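Millwork Finisher and Machine Operator — Full Time
Trasow Timber Homes, Fluvach Road shop
Posted September 11, 2023

Trasow builds timber frame and panelized wood houses for owners and small contractors. We mill our own beams, stair parts and window trim, and we are adding two people to the finishing side of the shop. One position is on first shift, the other on second.

You will report to Loubna Morsy, finishing lead. The shop runs a four-sided planer, two shapers, a wide belt sander and a spray booth. New hires start at the sander and the trim bench and move to the planer once they have been signed off on it. Most people get there by their third month.

What the work is

Setting up and running the wide belt sander for trim, stair treads and tabletop blanks
Checking moisture content on incoming stock and tagging anything that is too wet to mill
Hand sanding and filling where the machine can't reach
Mixing and spraying clear coats and stains from the job sheet
Bundling finished parts by house number and loading the rack for the truck
Cleaning the booth filters and dust lines at the end of the shift
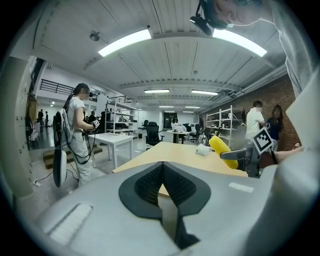
We mill mostly white pine and Douglas fir, with some oak for stairs. A typical house order comes through finishing as about 700 pieces, and the job sheet gives species, profile, length and coating for each one. You need to be able to read a tape to the sixteenth and follow a cut list without someone standing next to you. Color matching is a large part of the stain work, so we do a short color vision check at the interview.

What we ask for

One year in a cabinet, millwork or furniture shop, or a finished trade school program in woodworking
Able to lift 70 pounds and stand for a full shift
Comfortable wearing a fitted respirator — you will be clean shaven in the booth
Reliable transportation. There is no bus to the shop.

Spray experience helps but is not required. Abdelkrim Tazi trains everyone on our guns no matter what they used before.

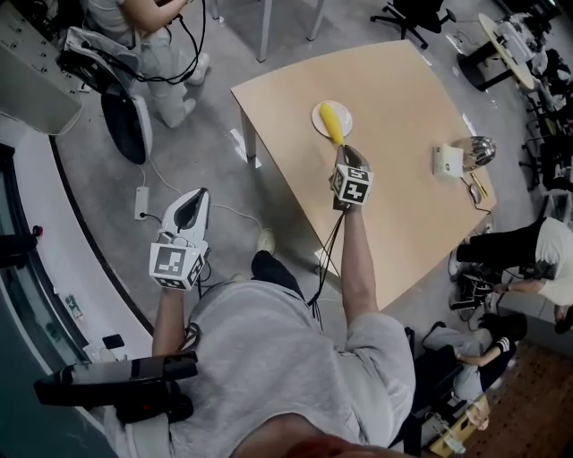 Hours and pay

First shift is 6:00 to 2:30, second is 2:30 to 11:00, Monday through Friday. Saturday overtime is offered in the busy months and is optional. Pay depends on experience and we will give you the number at the first call. Second shift has a differential. Health and dental start after 60 days. There is a $2000 sign-on payment, half at 90 days and half at one year. Boots and safety glasses are reimbursed.

How to apply

Send a resume or a plain letter listing where you have worked and which machines you have run. Mark it "Finishing" and give your preferred shift. Drop it at the front office, 1829 Fluvach Road, or ask for Latifa Benjelloun at the desk and fill out a form there. Interviews take an hour and include a walk through the shop, so wear closed shoes.

If you applied in August for the yard position, you need to apply again for this one.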